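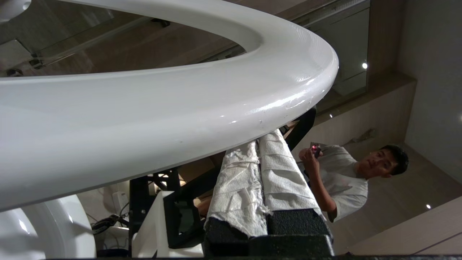

Blue cleaner has gone everywhere except the bowl – how do I get it off?

Cleaning and Laundry > Bathrooms

marshlane_meg
Hello all, long-time reader, and I've finally got something to ask. We moved to Sturkent in August and I've been working my way through the house a room at a time, and I've reached the downstairs loo. I bought a bottle of the Yagi thick blue, the 500 ml one with the bent neck, because my sister swears by it, and I'm afraid I was a bit generous. It went where it was meant to go, but it also went over the flat part at the back, between the bowl and the hinges, and there are streaks of it there that I'd dearly like to be rid of. There's even a little green-blue mark on the white plastic, like somebody has touched it with a felt tip.

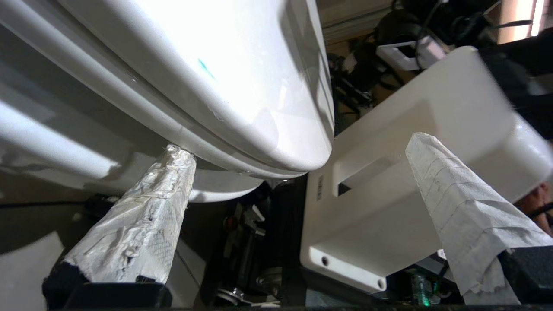
I've been at it with kitchen roll and warm water, which shifts a certain amount and then seems to push the rest along to somewhere new. I don't want to go at it with anything scratchy, as the seat is a nice shiny one and has a few little chips and scuffs already. So my question is really in two parts, sorry! What do you use on the plastic, and is it the same thing you'd use on the china?

Tobermorrow
Hello Meg, and welcome to the posting side of things. The china is the easy bit. It's glazed, so the colour is only sitting on top, and plenty of clean water with a drop of washing-up liquid will lift it. I think the trouble is too little water, if you don't mind my saying. That thick stuff is made to cling, and a barely damp sheet of kitchen roll will just smear it about. Wet it properly, leave it for 5 minutes, have a cup of tea, then wipe towards the bowl so that whatever comes off has somewhere to go. Start behind the hinges and work forwards.

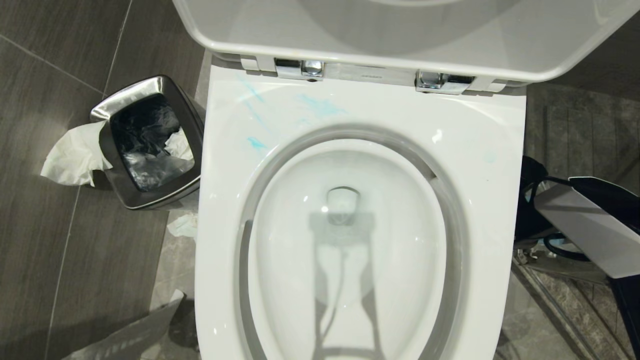 The hinges want doing separately, with an old toothbrush and then a dry cloth, as chrome doesn't thank you for having cleaner left round the base. I did ours in Hudura for years without bothering and ended up with nasty little rust spots under the fixings, and a new set cost me more than the seat had.

pips_and_peel
I'm going to disagree with Tobermorrow about all that water, I'm afraid. If you flood the back it runs down the bolt holes, and then you've got blue underneath where you can't reach it. Damp cloth, well wrung out, rinse it, go again – I'd sooner do it ten times with a wrung cloth than once with a puddle. For the plastic, a paste of bicarb on a fingertip, very gently. No bleach near it, and please don't mix anything with what's already there.

Tobermorrow
I did say wipe, Pips, I wasn't suggesting a hosepipe! But fair enough about the bolt holes.

marshlane_meg
Thank you both, that's very kind. I've wrung the cloth out AND had the cup of tea, so I hope everybody's happy. I've lined the steel bin with a black bag and put it right next to me, and it has been getting through tissues at a rate. The back of the seat is the part still bothering me, by the hinges, where it's gone streaky.
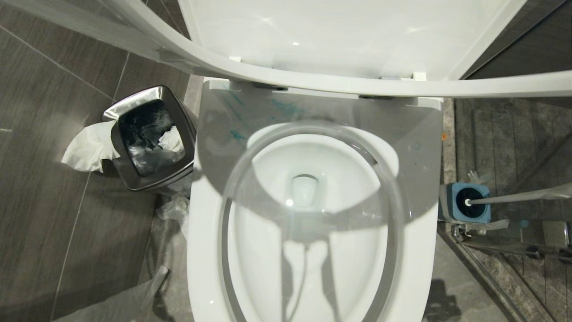

Antonina Koval: try the bicarb on those streaks before you buy anything else, Meg, and give it two goes before deciding. Swap the tissues for a soft cotton cloth too, an old pillowcase cut up will do nicely, as paper goes to bits once it's damp and you spend half the morning picking up crumbs of it. I paid 80p for a microfibre one at Zukton and like the pillowcase better.

marshlane_meg
I have just the pillowcase. Off upstairs to find the scissors, and I'll report back after lunch.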